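From: block-mender
To: grunora-softblocks list
Date: Thu 4 June
Subject: Re: [softblocks] Covering old cubes, and dots

On Tuesday a list member wrote:

> I have inherited 70 plain cubes from a preschool that closed, and a
> bolt of red felt that nobody in my family will admit to buying. My
> plan is to cover the cubes and put one contrasting dot on each. Two
> things I can't settle:
>
> 1. Does the dot go on before or after the cover is closed up? I did
> the first one after and it looks like the cube was hit by a pancake.
>
> 2. Do I need to cover all of them? The archive says yes but the
> archive also says to boil felt, so I'm asking.
>
> Also, does anyone still have the Stornska cutting sheet? The link in
> the welcome message goes to a page about gutters.

Taking these in the order I feel like.

The cutting sheet: I have it on paper, with coffee on the part that gives the seam allowance. I can tell you that the allowance is a quarter inch and that the coffee is not part of the pattern. I'll type it up this weekend. The gutter link has been reported before, most recently by me, last August.

Boiling felt: please don't. That post came from a person who was trying to make a hat.

The dot goes on before. Cut your cover as a cross of six squares, decide which square is going to be the front, and stitch or glue the dot while the whole thing is still flat on the table. Mark the center by folding the square corner to corner both ways and pinching. I know you think you can eyeball it. I thought so too, and I own two cubes that look permanently startled. If you're gluing, leave it under a heavy book overnight and put waxed paper between the dot and the book. My copy of the Lusisix catalog has a circle on page nine for reasons unrelated to its contents.

For the pancake you already made, peel the dot off slowly and start again with one a size smaller. The smaller one won't hide the glue mark, so turn that face to the bottom and never speak of it.

As for covering all 70, I wouldn't, and I say this as somebody who once announced on this list that I was going to do 100 and then went very quiet. A full set in one fabric is dull to sort. Kids (and the grown-ups who claim to be testing on behalf of kids) want things that differ in more than one way, so do some covers, some paint, some pattern, and change the size while you're at it. The small ones are a pain to cover anyway. Your fingers don't fit and the corners come out like dumplings. Paint those and move on with your life.

You'll also want something to put them in. A bowl with a wide rim is good, since little hands can drag it closer, and a can or a cup with straight sides gives you a different sort of puzzle when the big cube won't go in. I've had the same argument about lids here twice. I'm still against lids.
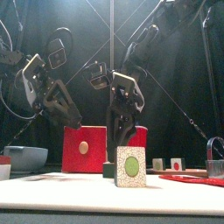

Mixing sizes and finishes is what I'd try before you cut another inch of that bolt. Put one big red cube with a tan dot next to a small dark green block, and add a white one with black crackle and a large green circle on the front. The red one does fine by itself — seventy of it would be a wall. The crackle is also kind to whoever does the painting, as a slip of the brush just looks like more crackle. Keep your dots in the middle of the face, whatever else you do, and tell us how many you get through before you start hiding the felt from yourself.

Cutting sheet to follow, minus the coffee.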